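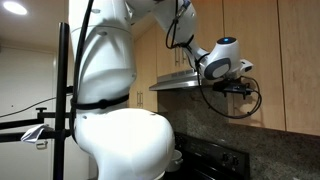

Den Fettfilter würde ich vor dem Einbau auf jeden Fall tauschen, schreibt die Gegenstimme aus Clestdale, und die Haube bündig mit der Unterkante der Oberschränke lassen.

Dazu meine Anmerkungen, der Reihe nach. Zunächst die ursprüngliche Nachricht, soweit relevant:

> Betreff: Haube unter Oberschrank, Reinigung und Abdichtung
>
> Hallo Liste,
>
> Küche mit Oberschränken in heller Holzoptik, darunter eine Dunstabzugshaube aus gebürstetem Edelstahl. Griffe senkrecht, Metall. Zwei Fragen:
>
> 1. Womit bekommt man den Fettfilm von der schrägen Edelstahlfläche, ohne den Schliff zu beschädigen?
> 2. Die Fuge zwischen Haube und Schrankboden ist 3 mm breit. Offen lassen oder abdichten?
>
> Montiert wurde im Dezember, Abluftrohr 126 mm innen, Filter von Somavitz, Bestellnummer 1814.

Zu 1: Warmes Wasser mit etwas Spülmittel, Mikrofasertuch, immer in Schliffrichtung. Keine Scheuermilch, keine Stahlwolle, keine chlorhaltigen Mittel. Bei älterem Fett den Entfetter von Clarna verdünnt auftragen, kurz einwirken lassen und mit klarem Wasser nachwischen. Nicht direkt auf die Fläche sprühen – die Flüssigkeit läuft sonst an der Schräge entlang in die Filteraufnahme. Danach trockenreiben, sonst bleiben Kalkränder.

Zu 2: Offen lassen. Eine Silikonfuge an dieser Stelle erschwert den späteren Ausbau und reißt beim Abziehen gern das Dekor mit. Wer die Fuge optisch schließen will, nimmt ein Dichtband aus Schaumstoff, einseitig klebend, und klebt es auf die Haube, nicht auf den Schrankboden. Die Schnittkante des Schrankbodens sollte allerdings versiegelt sein. Bei mir war sie roh und nach einem Winter leicht aufgequollen.

Zum Filter: Die 1814 ist laut Aufdruck meines Exemplars 432 mm lang und passt in meine Aufnahme nur mit Spiel. Bitte vor der Bestellung nachmessen, und zwar die Aufnahme und nicht den alten Filter. Der Filter von Huttunen hat einen steiferen Rahmen und klappert bei mir auf höchster Stufe nicht. Beide vertragen die Spülmaschine, werden dort aber matt.

Noch zu den Griffen: Fett sammelt sich vor allem hinter den senkrechten Stangen, an den Schraubstellen. Abschrauben, reinigen, handfest wieder anziehen. Bei beschichteten Fronten nicht mit dem Akkuschrauber arbeiten.

Offen ist für mich das Abluftrohr. Sind die 126 mm am Stutzen gemessen oder an der Wanddurchführung? Falls dazwischen ein Reduzierstück sitzt, bitte die Einbaulage angeben.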